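Grakutus bedroom teleop set – README

Hi, and thanks for downloading this. I'm Lucienne Pruvost and I recorded every demonstration in here myself, sitting at my desk with two hand controllers and (mostly) a cup of tea. It's a small set and I'm pretty fond of it! If you want something huge and spotless, this probably isn't your download, but if you want two-armed demos in a simulated bedroom with all the wobbles left in, read on.

What's inside

There are 70 demonstrations, split into 18 folders. Each one has the joint positions for both arms, the gripper opening for each hand, my controller poses before any smoothing, and the camera streams. I drove everything through Bisteo, which maps my wrists onto the robot's wrists and my index fingers onto the grippers. Nothing is scripted. Where the arm hesitates, I hesitated.

The camera streams

You get a wide view over the robot's body plus the close-up gripper views. The close-ups are very plain to look at, just flat shading, gray fingers and whatever happens to be between or behind them. Don't throw them out though – I leaned on them all the time for the last little bit of an approach, and the one policy I trained without them kept closing its hand too early.

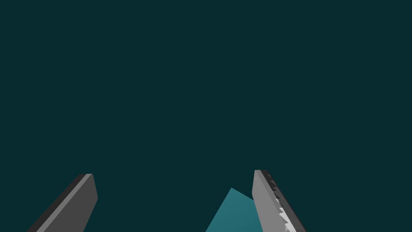 The room

The layout is called Ekavberg in the config files. It has a bed, a window, a little round side table and a big wood-grain door, and the door is what makes it interesting to drive in. Swing it open and it eats up a whole side of the room, so one arm ends up working along the bottom of it while the other has all the space it could want. I'd suggest looking at a few of those demos before you pick a train and test split, as the two arms behave very differently in them.

The wide view also tilts a lot. I left the tilt in the recordings and saved the camera pose next to every image, so you can level things out on your side if your model prefers a straight floor.
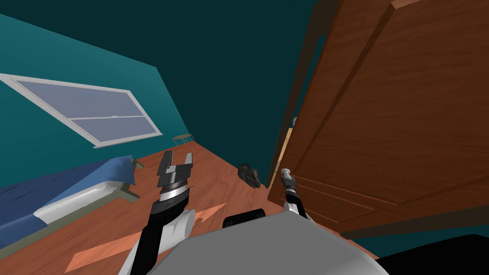 Can I train on just one arm?

Each arm has its own action file, so load the one you want and skip the other. Keep both gripper columns if you can, they're tiny.

Known problems

Folder 9 has a lag between my hands and the robot. I only caught it in August, after I'd already sorted everything, so it stays where it is with a flag in the index. Also, 4 demos end with me setting the controllers down, and the arms sag a bit at the end. Trim those or don't.

The loader script is called Besson and lives in the tools folder. Run it with the check option first – it will grumble about folder 9 and that's fine.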